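# Platitent Two-Arm Cord Tying Station

The Platitent station ties carrying cord around flat and boxed goods on a standard packing bench. It is built for sites where tying is still done by hand at the end of a packing line, and where the product changes too often for a fixed strapping machine. Two arms work from the back of the bench. The operator stays at the front and keeps control of loading, inspection and release.

## What the station does

Hand tying needs two hands and steady tension on the cord, often with the wrists bent. At the Jindidora packing hall, where the station has run since June, packers used to rotate off the tying bench every 30 minutes. They now load the case, start the cycle and check the finished knot. The pull on the cord is carried by the arms.

Both arms can grip the same cord at once. One holds tension while the other takes up slack. Finger pressure is set per cord type and saved with the job.

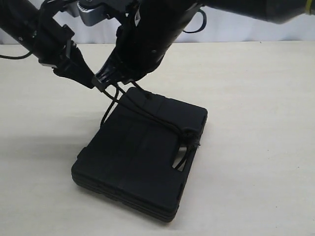
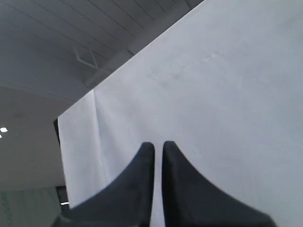 Jobs are taught by hand guiding. The operator moves each arm through the tie, closes the fingers at the grip points and saves the path. Most packers can teach a simple two-loop tie after one training session. Ties that pass through a handle slot take longer, and we recommend that the first few be taught with our technician on site.

## Changes to staffing and tasks

The station does not run unattended. One operator can look after two benches - three if the goods are all the same size. Sites should plan for the following changes before delivery:

- Tying is no longer a full-time post. Jindidora moved its bench packers to loading, inspection and job teaching.
- Someone on each shift must be trained to clear a snagged cord and restart the cycle. Training takes 3 days.
- Knot inspection stays with a person. The wrist camera stores a picture of each cycle, but it does not pass or reject the tie.
- Pay grades and job titles are a matter for the site. Samuele Testa, our installation lead, can supply the task list used at Jindidora as a starting point.

Expect slower output during the first weeks. Packers who have tied by hand for years are faster than the station on a single case and will say so. The difference narrows over a full shift, when the hand bench would have been stopping for rotations.

## Specifications

| Item | Value |
|---|---|
| Arms | 2, rear mounted |
| Largest case, long side | 400 mm |
| Station weight, without bench | 126 kg |
| Cord | Soft braided or twisted |
| Job teaching | Hand guided |
| Camera | Wrist mounted |

Wire, flat strap and elastic cord are not supported.

## Options

**Sala bench.** Height-adjustable bench with a plain light top. Recommended where operators of different heights share a station.

**Platholm cord feed.** Cuts cord to length and presents the free end to the arm. Without it, the operator lays the cut cord over the case before each cycle.

## Ordering

Send a sample case and a length of the cord you use now. Aldo Russo in applications will confirm whether the tie can be taught and return the sample with a quote. Spare fingertips are sold in pairs and can be changed with the hex key supplied.

Page revised 8/15/18.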